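Keeping a Plasico Going

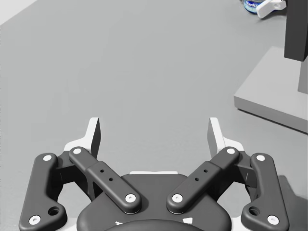
The owner of the car would rather be known as the owner of the car. He is a retired surveyor, he has a long thin garage behind a terrace in Memmont, and he has spent the past seven years restoring a small saloon that most people did not think worth parking neatly when it was new. It is a Plasico Raju, the 1.3, in a shade the brochure called Harvest and his wife calls gravy.

"I didn't want one," he says. "I want that on the record first. I wanted a Prernetti coupe, same as everybody my age. I went to look at a Prernetti coupe. The man had sold it that morning and he had this round the back under a tarpaulin."

He paid £500 for it, which he now regards as steep. It had no exhaust behind the manifold, one and a half door mirrors and a back seat which had been, in his words, lived in. The mice were included. He drove it home in October with the window down and a torch on the passenger seat, the headlamps being more of an ambition at that stage.

I ask what it was like to drive.

"Loud. And it went left."

The Raju was never a fast car. There was a sporting version, with a stripe and a rev counter, but the engine was the same engine and the extra weight of the rev counter was rumoured to cost it a mile an hour. His is the ordinary one. He has seen 70 out of it on the bypass, downhill, and he did not enjoy it. The gearbox has four speeds and he recommends three of them. Second is a matter of luck when the oil is cold, so for the first few streets he goes straight from first to third and hopes for no junctions.

What it has, he insists, is comfort. The seats are enormous. They were designed, he thinks, by someone who had been told to design an armchair and never heard about the car. "You get out after two hours and your back's fine. Your ears have gone, but your back's fine. My son's got a thing with heated everything and I have to be helped out of it."

The bodywork took up most of the first four years. He had been told the sills were good. "They were good filler," he says. "Very nice work, whoever did it. There was newspaper in there as well. I read the football." Both sills came off, then the bottoms of the front wings, then a piece of the floor the size of a tea tray that he hadn't planned on removing and which more or less resigned. New wings for a Raju are not to be had. He bought a pair from a breaker, cut the good halves off them and welded those to the good halves of his own, and if you crouch by the passenger door in low sun you can find the join. He showed me how to find it. I don't think I would have otherwise, and I got the feeling he tells every visitor.

He learned to weld for the purpose. There was an evening class, which he describes as ten people setting fire to their sleeves. He practised on an old filing cabinet until it had more seam than cabinet.

Parts are the difficulty with any Plasico. The company made a great many cars and seems to have taken some pride in changing small things between one batch and the next. There are three kinds of water pump, two of them wrong. The brake cylinders on the rear are handed on some cars and not on others, and the handbook shows a picture of a third arrangement he has never met. He once waited five months for a window winder and it arrived for a van.

"The forum's very good," he says. "You ask a question and you get an answer straight away. Then you get another answer. Then they fall out, and you go and try it yourself."

He won't put a figure on what the whole thing has cost. I try a few numbers and he looks at the kettle. He will admit that the respray alone was more than he gave for his first house's kitchen, and that he had the carburettor rebuilt twice by the same firm, the second time to undo the first. The dashboard clock cost £100 to repair. It keeps perfect time, and he has a watch on.

Has he thought of selling?

"I had an offer. Chap at a petrol station, very keen. He thought it was a Prernetti."

He didn't put him right for a while. They had a nice talk about Prernettis.

The coupe question does come up more than once in the afternoon. He still looks at the adverts. He sat in one at a show last summer and says the steering wheel was beautiful and that his knees were on either side of his chin. The price had gone up by a good deal as well, and he was pleased about both of these in a way he found hard to explain to his wife, who had offered to go halves.

We go out for a run before the light fades. The Raju starts on the third attempt, which he says is showing off. The heater has two settings, off and feet. First gear, third gear, a long pause at the lights with his hand resting on the dash as though the car might be nervous. Past the roundabout it settles down and hums, and there is a smell of warm carpet and a very slight whistle from the quarter-light on my side. He has been after that whistle for two years. He has changed the rubber, packed it with tape, and once held a tissue against it all the way to his sister's.

It no longer goes left. I mention this and he nods, and tells me to wait until he brakes.

On the list for spring are the rear dampers, a headlining and the second door mirror, which he has found at last, in a box, in his own loft. He bought it in the first year. It's for the wrong side.

January 12, 2019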